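Flistness Clothing Store, Brusasham
Gallery: The Hanging Table

Home > Clothing Store > Galleries > The Hanging Table

Last updated June 2024

The Flistness store holds dark-coloured garments for loan and reissue. Stock arrives folded or bagged, is tipped out onto a table, and leaves either on a hanger or in a carton. This gallery covers the hanging stage. Washing, mending and labelling have their own pages.

The store has capacity for 1,000 items. Of these, 115 can be on the rail at one time, and the remainder is kept folded. The rail is a Priltel double-upright unit with a fixed top bar. The rated load is marked on the left upright and applies to the bar evenly loaded. Heavy fleece should be distributed along the full length and kept away from the middle third.

Hangers

All hangers on the rail are one-piece moulded plastic. Wire hangers were withdrawn in October after rust marks were found at the neck seams of several pale garments. Wooden hangers are accepted with donations but are not put on the rail, as the thickness of the shoulder reduces capacity from 115 to 89.

Colour is used as a coarse size code. Blue is adult, white is youth, and grey is unsorted. The code refers to the hanger only. A garment on a grey hanger may be any size and should be measured across the chest, seam to seam, before it is issued.

Plastic hangers flex when loaded at one end. Fit the first shoulder fully before releasing the cloth, then bring the second shoulder across. With knitwear and stretch jersey, insert the hanger from the hem and pass it up through the body to the neck opening. Forcing it down through the collar stretches the rib, and the rib does not recover.

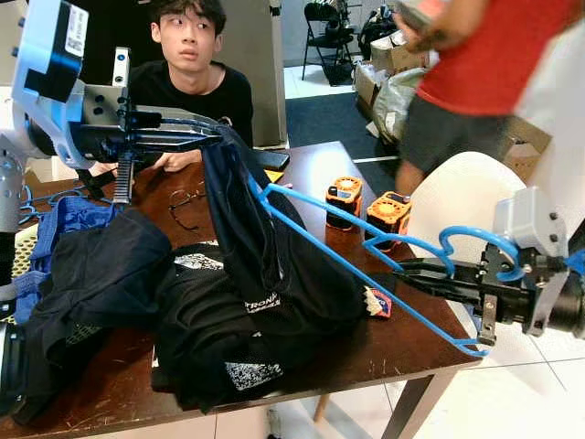 Dark navy garment and bright blue plastic hanger, with the shoulder area against the upper bar. Black clothing in the foreground, one fold printed TRONA in white.

Dark stock is worked in a single pile. Navy and black are difficult to separate under indoor lighting, and sorting them at the table was found to take longer than hanging them. They are now separated at the rail, where the garments hang flat beside one another and the difference is easier to read. Anything still in doubt is taken to the window.

Printed garments are treated separately once hung. White lettering on black cloth will mark an adjacent garment if the ink is tacky, and older prints crack where they have been stored on a fold. The procedure is as follows.

Check the print with a dry fingertip. If it drags, set the garment aside for the ironing bench.
Turn the print to face the left end of the rail.
Leave one empty hanger between printed garments.
If the garment must be folded, fold beside the print. Do not fold through it.

Table layout

The table has a brown wooden top and is worked from both long sides. The pile goes at the near side and the hanging is done above the middle of the table, so that a long garment can drop to its full length without catching on the stack. Folded pieces go to the left.

Loose hems are the usual source of trouble. A garment lifted by one shoulder will draw up whatever is tangled in it, and sleeves in a tipped pile are nearly always tangled. Lift slowly, pause when the garment is clear of the pile, and check the hem. Pick up from the top of the pile only. Pulling from underneath turns the whole pile over and puts the checked pieces back among the unchecked ones.

Garments are hung right side out. Inside-out pieces are turned on the table, flat, with both sleeves pulled through before the hanger is picked up. Zips are closed to the top. Buttons are fastened at the neck and at the third position; the remainder are left open. Drawcords are evened and left untied.

Spacing and rail order

The rail runs left to right by type: shirts, T-shirts, knitwear, jackets. Within each type the order is by length, shortest first. Colour order was tried and discontinued, as it required the rail to be re-sorted after every return.

Hooks all face the wall. A reversed hook is the agreed signal that a garment is on hold, and it should not be issued or moved. Holds are cleared at the end of each loan period.

The working limit on the rail is 85 garments when jackets are included. The figure of 115 applies to light tops only. If hangers need to be pushed apart to get a hand between them, the rail is over the limit and the last type should be taken off and folded.

Folded stock

Overflow is folded to the width of the carton and stood on edge, folds upward, so that each piece can be identified without unpacking the layer above. Cartons are filled to the score line and closed without tape. Mixed cartons are marked on two adjacent faces with the type and size band. Cartons holding printed stock are marked on the lid as well.

Bags are used for transport only. Clothing left in a closed bag takes on creases that will not drop out on the hanger, and it must then go through the ironing bench before it can be hung.

Related pages
Ironing bench: settings for printed jersey
Priltel rail: assembly and load notes
Size bands and chest measurements
Returns and holds

Page maintained by Choi, Flistness Clothing Store. Corrections can be left in the tray beside the issue desk, with the page title written at the top.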